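Sandum Storage Notes
@sandumstorage

Cord thread. Clearing the storeroom shelf at the Branville place, and everything with a cord on it gets sorted before it goes back. 1/8 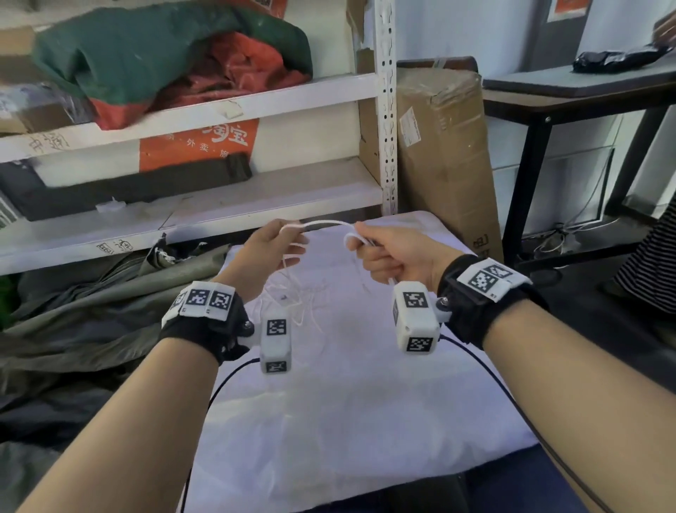

White cord, one end pinched, a looped section held, the rest trailing. White fabric, perhaps a sheet or bag, underneath, shelving behind.

2/8
Work over something pale and plain if you have it. Dropped ties and cord stops show up on white fabric. A dark cord wants the opposite, and an old tarp is fine for that.

3/8
Order of operations: find an end, hold it, and feed the rest through your other hand. Do not pull on the middle of a tangle. Pulling tightens whatever crossing is in there and you will spend longer picking it open than you saved.

4/8
Coil size. For thin cord I use loops the length of my hand. Smaller than that and it keeps a curl. Larger and it catches on the shelf uprights, particularly the slotted kind, which grab anything soft.

5/8
Alternate the loops: one over, one under. A cord wound the same way every time stores a twist per turn, and after 30 turns you have a spring. Over-under cancels it. Slow for the first 3 or so coils, then your hands do it.

Correction to the above: 3 coils if you have done it before. My first time took most of an evening.

6/8
Finish with a wrap around the waist of the coil and tuck the end through the top loop. No rubber bands. They perish and stick to the sheath. I had a box of Meletti cord go that way over one summer and threw out the lot.

7/8
Shelf labels: I write straight on the front edge in marker. Printed labels lift at the corners in a damp room. Marker on painted metal comes off with alcohol when the contents change, so test a small spot first.

Bags hang from the shelf above, flattened cardboard goes on top. Cloth gets folded and shelved last - it takes whatever shape is left over.

8/8
Still open: whether to keep offcuts under arm's length. The Nic Aodha storage handbook says to bin them. I keep them in a jar and use perhaps one a month, mostly for tying up other cord.

Next thread is tarps. Folding sizes, where to put the eyelets, and how long to air them before they go in a bag.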